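I sat in the public seats at our county court last Wednesday, mostly out of nosiness, and I came home grumpy. In two hours I heard 68 cases called, and I could follow maybe three of them. The clerk mumbled, the lawyers talked to the wall, and a man got a fine of $300 before I'd worked out what he did!
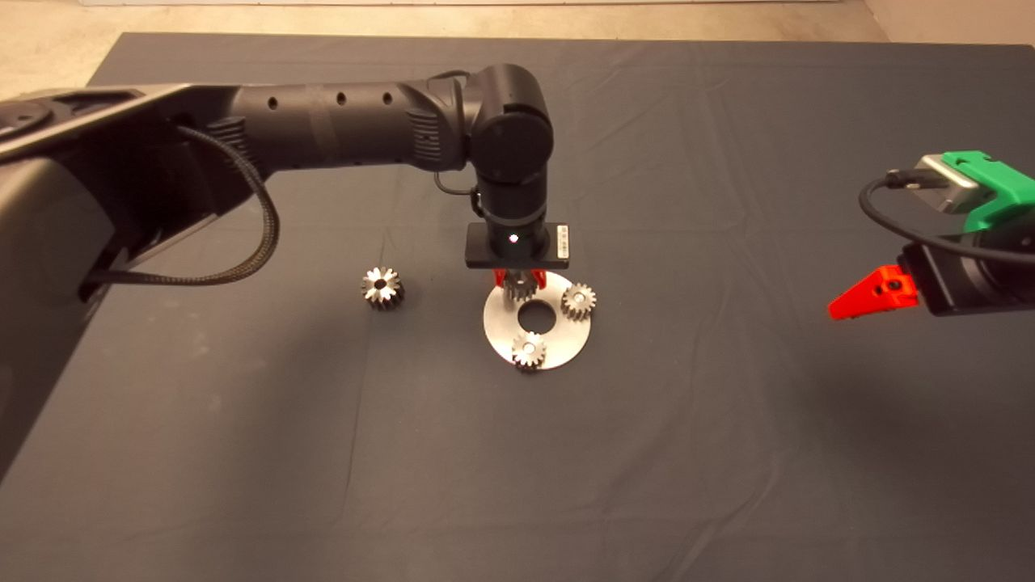
Court is supposed to be open, and I don't think an unlocked door quite covers it. Put a printed list outside with names and charges, and give the judge a microphone that works. My friend Hiu-tung Kao says it would only feed the gossips (she has a point, I am one). But right now it's like throwing a big gray cloth over a table and telling folks they're welcome to look. Our county found $2,000 for new lobby chairs, so I'm pretty sure it can find a microphone.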